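HSK 236: Residential Cleaning Practice
Unit 4 handout: The toilet
Revised October 11, 2025

Read this before the practical. It covers the toilet only. Sinks and vanities are in Unit 5, floors in Unit 6.

1. Before any water or cleaner

Turn on the fan or open the door. Raise the lid and look into the bowl, under the rim and around the hinges. Note what kind of soil you have, since the cleaner depends on it. A brown or gray ring at the waterline is usually mineral scale and needs an acid product. Pink film and general soil come off with a neutral bowl cleaner.

Never use an acid product and a bleach product in the same bowl on the same visit. If you don't know what was used last, flush twice before you start.

Bring the brush, the bowl cleaner, two colors of cloth and gloves. Cloths for the toilet are red in this course and do not go anywhere else in the room. Small items near the bowl are dealt with first, while the lid is up and before the cleaner goes in.

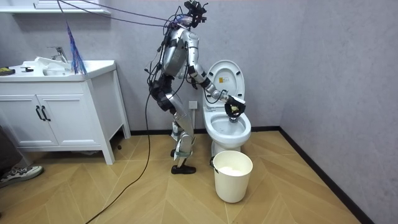
Fig. 4.1. A small item held over the bowl, lid raised.

2. Applying the cleaner

Flush once to wet the sides. Apply the cleaner under the rim in one full circle and let it run down. In the Ospina practice rooms we stock Jilard neutral for daily work. Leave it for the time on the label. Most students cut this short and then scrub twice as long to make up for it.

Use the waiting time on the outside of the tank, the handle and the top of the lid. Wipe from the cleaner parts down to the dirtier ones — tank, lid, seat, rim, base.

3. Brushing

The order for the inside of the bowl is:

Under the rim, all the way around.
The sides, from the top down.
The waterline.
The outlet at the bottom.

Keep the brush head low in the bowl so it does not throw drops over the rim. Short strokes are enough. Lean from the hips and let the handle give you the reach.
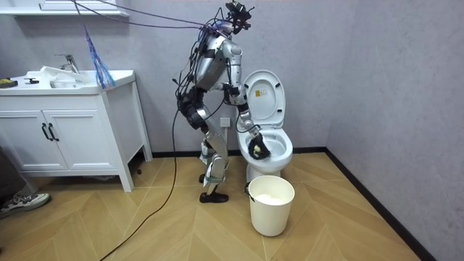 Fig. 4.2. Brushing the bowl with the seat and lid up.

A ring that stays after brushing should be written down on the room sheet. Do not reach for a pumice stone or a metal scraper. Glaze that has been scratched holds soil, and the ring will come back sooner.

4. Moving the brush in and out

Drips on the floor and on the outside of the bowl mostly come from this step. Flush with the brush still in the bowl, so that the head is rinsed in clean water. Tap it lightly against the inside, then hold it over the bowl until it stops dripping. Check where the head is whenever you bring it across the rim. On a narrow bowl it is easy to carry it past the far side. 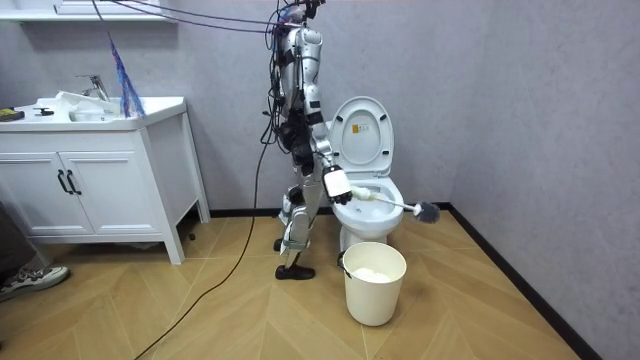
5. Brush heads and holders

Round heads do well on the sides and the waterline. They are weaker under a deep rim, where an angled head such as the Plovow 43 gets in better. Replace any head with flattened bristles.

Rinse the holder too. A clean brush put back into a dirty holder is a dirty brush by the next visit.

6. Checking your work

With the lid still raised, look at the bowl from the front and then from each side. Marks on the inner surface show up best from an angle. If you find one, go back in with the brush and press the head against that spot.

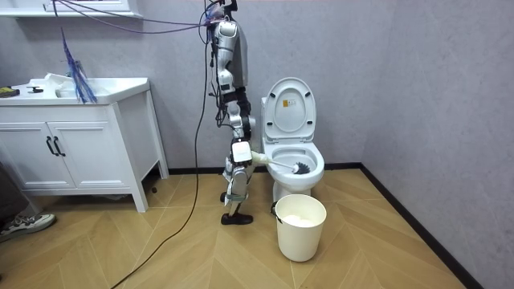 Work on it for a few strokes, then flush and look again. Finish with the seat and the rim, using a fresh side of the red cloth, and do the base and the floor next to it last. Warning labels inside a lid are wiped gently and left in place.

Bin liners are changed after the toilet is finished, with the same gloves on. Then take the gloves off and wash your hands.

Practical: Soster Building, room 630. Bring your room sheet and your own gloves.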